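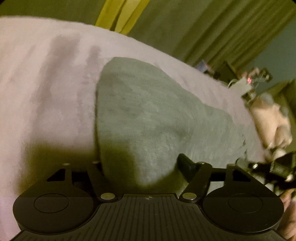 Photo: Pacita Gatchalian / Jiltari workshop, Cabanatuan

Looking after the hand-held gripper: screws, linkage and marker

This page is for the people who use our hand-held grippers for cloth work. It explains the cleaning and the adjustment which we do after every 90 pickups, and also the small repair of a stiff arm. In the photo the jaw presses into a grey-green terry cloth, on top of a lavender fleece blanket. These two fabrics are a good test for the gripper, and I will come back to them at the end.

I wrote the first version of these notes in February, for one gripper only. Now they are valid for all our grippers with the ribbed housing. If yours has a smooth housing, the order of the steps is the same, but the arms come off from the other side and you should ask me before you open it.

What you need

A small cross-head screwdriver with a good tip
A soft brush, for example an old toothbrush
Tweezers
A cotton cloth without loose threads
Dry lubricant (we use the one from Rekwood, but any dry type for plastic is fine)
A shallow dish for the screws
A thin marker pen

Please do not use oil. Oil holds the fibres, and after one afternoon with terry cloth you will have a grey paste in the joints.

Step 1. Switch off and take away the cable

Switch the gripper off and pull out the cable by the plug. Put the gripper on the table with the pads down and the arms pointing away from you. Open the jaw fully by hand. It should move with a light, even resistance. If you feel a hard point, remember at which position it happens and write it in the log.

Step 2. Remove the fibres

Begin at the jaw and work back to the housing. Most of the fibres collect where the arms meet the housing, close to the two silver pivot screws. Pull the long ones out with the tweezers, slowly, in the direction of the arm. If you pull across the arm, the fibre breaks and the rest of it goes deeper into the joint.

After this, brush the grooves of the housing from the front to the back. The grooves look clean very often when they are not, so hold the gripper against a lamp. Wipe the two round pads with the dry cotton cloth.

Step 3. Check the pivot screws

Before you turn anything, make a small line with the marker pen across each screw head and the plastic beside it. With this line you can always return to the old position.

Loosen the left screw a quarter turn, move the arm several times, and tighten it until the arm has no side play. Then do the same on the right. The arm must still fall by its own weight when you hold the gripper upright. If it stays in the air, the screw is too tight.

Leave the smaller rivets along the frame alone. They are not for adjustment. A loose rivet means that the frame must be changed, and for this you send the gripper to me.

Step 4. A stiff arm

When one arm is slower than the other also after cleaning, take its pivot screw out completely and put it in the dish. Lift the arm a few millimetres and look at the washer below. Usually it is only dirty. Clean it, give it one very small drop of dry lubricant, wait 3 minutes, and put everything back to your line.

If the washer has a visible groove, replace it. The spare is number 762 in the Filtora parts drawer. Change the washer on both sides, otherwise the jaw will close a little crooked.

Step 5. The round marker

The small black and white marker at the front edge of the housing must be flat and clean. Wipe it with the dry cloth only. Alcohol makes the black parts pale. If a corner is lifting, do not press it back with glue. Take it off and put a new one, with the quarters in the same direction as before.

Step 6. Test on cloth

Connect the cable again. Fold a terry cloth loosely and lay it on a fleece blanket over something rounded. A flat table is too easy. Close the jaw on the lower side of the cloth, lift it, and open again. Repeat this ten times. The jaw should take the terry and leave the fleece where it is. When it pulls the fleece also, you are pressing too deep, or one arm closes before the other. In the second case go back to step 3.

Write in the log the date, your name and the reading of the cycle counter. My own gripper was at 2857 when I changed its first washers.

Pacita Gatchalian
Last changed: 15 June 2019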